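Filed under: Lists > Handheld Grippers > Working Practice

6/15/19

Hi all,

Valentyna Melnychuk wrote:
> I'd like rule 4 in the Drindham draft to say that every session
> starts from a bare table. Household stuff in the way is how
> pads get snagged and how things get knocked on the floor.
> Can anyone live with that wording?

Sorry Valentyna, I can't! I see the worry (we lost a very nice bowl at Botine last August and I still feel bad) but if we clear everything off, we're writing a rule for a lab bench and then asking folks to follow it in their living rooms.

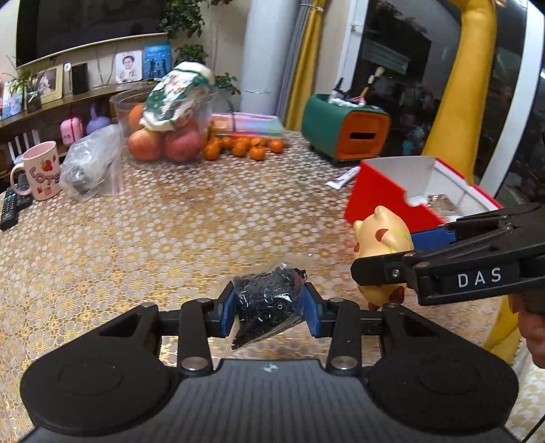
What I'd go for is a keep-clear zone: 40 cm in front of whoever is working, glass and hot drinks outside it, everything else stays put. Ansari's group has been running it that way for 14 sessions and their only complaint is that people forget to bring the tape measure.

The other thing is rule 2, the one about soft packaging. Right now it just says "grasp securely," and two people will read that two ways. I'd say close until the bag stops slipping, lift a little, wait a beat, then move. 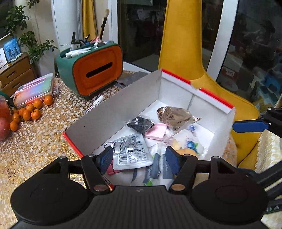 Containers need their own line too, and I don't think the Viler wording covers them. It talks about picking from a surface, and a box with sides is a different animal — you come in from the top, pads open, and you look for anything that could hook a finger before you close. Think of a foil packet with a metal key ring on the corner, or a label tag hanging right where the pads want to go. I'd add "check for rings, tags and loops" and leave it there.

If you're all okay with that I'll type up both rules and send them around. Shout if you hate the 40 cm, I'm not married to it.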